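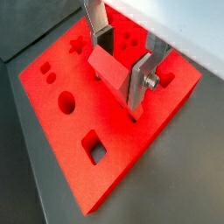
A red block held over the foam shape board.

Home | News | Interviews | Workshops | Archive | About
Search this site Search
Print this page | E-mail this article

Can it put the dishes away yet?

17/01/2019

Rizal Subramaniam has spent a good part of his working life trying to get a machine to put one thing inside another thing. He is still thrilled by it. I had barely got my coat off at Skernovness, the small workshop where he and Chepkoech Laizer build and test robot arms for ordinary chores, before he was pushing a piece of red foam into my hand and telling me to feel the corners.

"Put it in the slot," he said. "Go on. Now do it with your eyes shut."

I did, and it was easy, and he was delighted. "See, you wiggled it! You didn't even think about it. You felt it catch on the edge and you tipped it a little and in it went. That wiggle is what I've been working on since June."

The shape board is the sort of puzzle a toddler gets, with a star and an oval and a square and a few small round holes, and I had come to ask about laundry and dishes. Laizer, who writes most of the control software, was patient with me on this. A kitchen, she said, is full of slots. Plates go in racks. Forks go in their own section of the drawer. A lid has one pot it fits and four it nearly fits.

"People ask if it can do the dishes, and I ask which part," she told me. "Picking up a mug from a clear counter, yes, we're good at that. Setting the mug in the top rack next to another mug, with the handle turned so the rack still closes — that's a much harder question."

So how hard? They keep a log, and she turned her screen around to show me. In the last full run on the board, the arm made 229 tries at placing a block. It got 91 of them in without help. I must have made a face.

"No, no, that's a great number!" Subramaniam said. "You should have seen the run before."

What goes wrong, mostly, is the last little bit. The arm is fine at getting to the right area. Then the fingers are in the way of the view, or the block has turned slightly in the grip, and it presses down on solid foam and keeps pressing. Foam forgives that. A wine glass won't. Laizer has been teaching the arm to notice when it is pushing on something that isn't going to give, and to back off and try again from a slightly different angle. She described the first time she watched it do this as the best afternoon she has had at work.

They picked a red block and a red board on purpose, by the way. With bright blocks on a white board the software could lean on color, and real cupboards don't offer that kind of help. "My plates are white and my cupboard is white," Subramaniam said. "Whose isn't?"

I asked about shops, where I had assumed things were further along. They are, a bit. Skernovness has a project called Rollow that is meant to restock small goods on shelves, and a hardware store, Manurung, has let them try it out in one aisle after closing. Boxes go well. Anything in a soft bag is trouble, and anything hanging on a peg is worse, because the little hole in the cardboard has to meet the end of the peg exactly.

"It's the shape board again!" Laizer said. "It's all the shape board. I go home and load my dishwasher and think about the shape board."

Rollow takes 3 passes to fill a shelf that a clerk fills in one, and a clerk can answer a question about paint while doing it. Neither of them pretended otherwise. The store's night staff have taken to leaving notes on the items it dropped, which Laizer reads every word of and has pinned up over her desk.

As for the house, Subramaniam thinks sorting will come first. Cutlery into a tray, toys into bins, socks into something like pairs. He'd put folding a good deal later, and making a bed later still. He wouldn't give me a year for any of it, and I did ask twice.

Before I left I had another go at the board myself, with the star this time, using a pair of kitchen tongs Laizer keeps in a drawer for visitors. I dropped it 2 times and then jammed it in crooked. Subramaniam asked if he could put me in the log.

The workshop's open evening will be held at Skullinero, the community hall next door, and the tongs will be there for anyone who wants a try.

Print this page | E-mail this article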